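Speaker notes - Clearing the Counter, Stornalville Home Evening, 2022-02-26

Slide 4. Let people settle, and let the folks at the back find a chair, then start with the question from the sign-up sheet. Of the 253 households who filled it in, most said the counter was the spot in the kitchen that bothered them more than any drawer or closet. Pause there, because somebody always groans (usually me).

Say that I grew up in Sostville with a kitchen so small we buttered bread on the ironing board, so I am the last person to scold anyone about a toaster. What I ask is that you pick one patch in the middle and keep it for working.

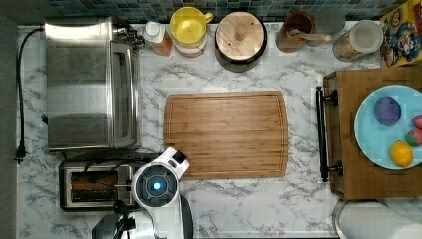

Go on to the cutting board. I like leaving mine out, flat, right where I'll use it - it holds the place, and the mail doesn't land there. Appliances go to one end, bottles go along the back. If you own both a toaster and a toaster oven, keep the 2 together and ask yourself in April which one you've been using.

Mention cords! Unplug, wipe underneath, loop the cord to the side. Then hand around the Brinkmann sheet and move on to drawers.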